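Home | Forums | General Automation | New Posts | Search | Log in

Can machines do household or shop chores yet?

6 min read · 11 replies · 87 shares

dusan_grgic
I run a small furniture refinishing shop, Petkov. We take in old dressers, strip them, fix what's broken, repaint and send them back out. My nephew keeps telling me that in five years a machine will do the sweeping, the sanding and the wiping down. I have a budget meeting with my business partner in December and she wants to know if we should hold off on hiring a second helper. Is any of this real yet for a shop our size? I don't need it to paint. I need it to sweep, empty the dust bin, put clamps back on the rack and wipe surfaces.

kaede.h
Sweeping, yes, if your floor is clear. We have a floor machine at the warehouse and it does fine on open concrete. It doesn't do under benches and it stops for extension cords. Somebody still walks ahead of it and picks things up. Clamps back on the rack, no. I haven't seen anything for sale that does that in a shop that isn't built for it.

drita_r
Hire the helper.

dusan_grgic
That's where I'm leaning. But I don't want to be the guy who bought a fax machine.

chiamaka_a
I'd push back a little on Kaede. There are arms that will pick up a clamp and hang it on a hook today. Divel had one running at their open house and it hung clamps for the whole hour I was there. The trouble is it was the same model of clamp and the same rack, with good lighting. If your clamps are all different and covered in glue, that's another job.

kaede.h
So we agree. A demo with one kind of clamp is not a shop.

chiamaka_a
We agree it's not ready for him. We don't agree that it's far off. Two years ago that same arm couldn't find the hook.

drita_r
People have been saying that about laundry since I was in school. I own a laundromat in Cerndale. We do wash and fold. A salesman quoted me for a folding machine and it wanted every shirt clipped in by hand, right side out. By the time my girl has it clipped she could have folded it. Fitted sheets it wouldn't take at all.

dusan_grgic
What did they want for it, if you don't mind?

drita_r
$700 a month on a lease, plus service. I said no.

y_nutsugah
I can give you the view from the other end. I spent most of last year at Prergate on the team that collects handling examples. A person does a chore holding a pair of grippers with cameras on them, and the recordings go to train the arms. We did vanities, shelves, desks, flowers in pots, all the ordinary stuff in a house. A few things I took away from it.

Wiping a flat top with nothing on it is close. I'd expect to see that sold in a form you could use before anything else on your list.

Wiping a top with things on it is a lot harder, and most tops have things on them. You have to lift the pot, wipe, and set it back where it was. A person doesn't think about it. We did that one chore over and over with different pots and it was still one of the weak ones when I left.
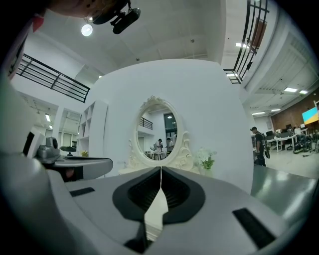
Mirrors are bad too. A carved frame has dust in every scroll, and the glass shows the whole room back to the camera, people included. The software can take a reflected stool for a stool. Dušan, you said dressers, so I assume you get mirrors in.

For clamps I'd say Chiamaka is right about the direction and Kaede is right about this year. Your dust bin depends on the bin. If it slides out straight with one handle, maybe. If it has a latch you have to jiggle, no.

dusan_grgic
It has a latch you have to jiggle. And yes, lots of mirrors. This is useful, thanks.

kaede.h
Question for Yayra. How slow are the arms compared to a person?

y_nutsugah
On the shelf jobs, about 5 times slower when I left. Faster on anything with one object and a fixed spot to put it. It matters less if it can run at night, but then somebody has to trust it alone in the building with solvents, and I wouldn't.

chiamaka_a
Fair point on the solvents. I'd still ask Divel if they rent by the month. He could try it on one bench.

drita_r
He could also pay a kid to sweep.

dusan_grgic
I'm going to put the ad up for the helper and look at a floor machine separately. Kaede, which size did you get, and does it handle fine sanding dust or only chips?

kaede.h
The small one. We mostly have cardboard bits and grit, so I can't speak for sanding dust. Ask about the filter before you buy. I'll check ours tomorrow and post the filter type.

Reply to this thread | Share (87) | Next page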